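Home Opinion Food Letters Archive

Let breakfast be small again

When I moved to Joston, the first thing I learned about my new neighbors was that they did not eat breakfast at home. They ate it in the car, or at a desk, or they went out on the weekend and ate so much that lunch was not possible. I come from a place where breakfast is one small thing on a plate, eaten sitting down, and I have spent 11 years trying to understand why this seems so strange to people here.

I do not want to say that my way is healthier. I am not a doctor, and I have eaten plenty of butter in my life. My point is about time and attention. A small breakfast asks you to sit for a little while, and then it lets you go.

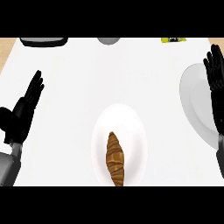
A croissant on a white plate.

The cafes have moved in the opposite direction. At Zollell, near the Wistside bus stop, the morning menu is now 3 pages long. I counted 2 dishes on it that had one main ingredient. Everything else was a tower with a sauce. I asked for toast, and the young man at the counter asked me very kindly, "Toast with what?" I said butter. He had to go to the kitchen to ask the price.

I understand the reason. Rent in Wistside is high, and a cafe can't live on toast. If a person sits for an hour with one pastry and one coffee, the owner loses money on that chair. But I think customers carry part of the blame too. We have come to believe that a meal is worth going out for only if we could not make it ourselves, and so we choose the tower, and the simple thing disappears from the menu.

At home it is the same problem in another form. The kitchen table is covered with mail, chargers and school papers, and we eat standing at the sink. In February I decided to clear our table every night before bed. It was boring work, and my family complained for a week. After that they began to sit down.

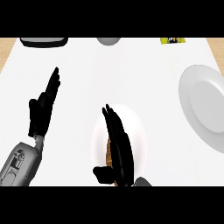

A white table on a light wood floor.

My mother kept a bakery in Jugah for many years. She sold 200 rolls on a good morning, and most people bought only one or two. They ate them on the bench outside and talked about the weather or about their knees. I do not remember any of those talks as important. I remember that people knew who was missing from the bench, and that somebody would go and knock on the door.

So I have a modest request for the cafes of Joston. Keep the towers, if they pay the rent. But leave one line at the bottom of the menu for bread and butter, with a price next to it, and I will come in and order it.

Contact the opinion desk Copyright, all rights reserved Back to top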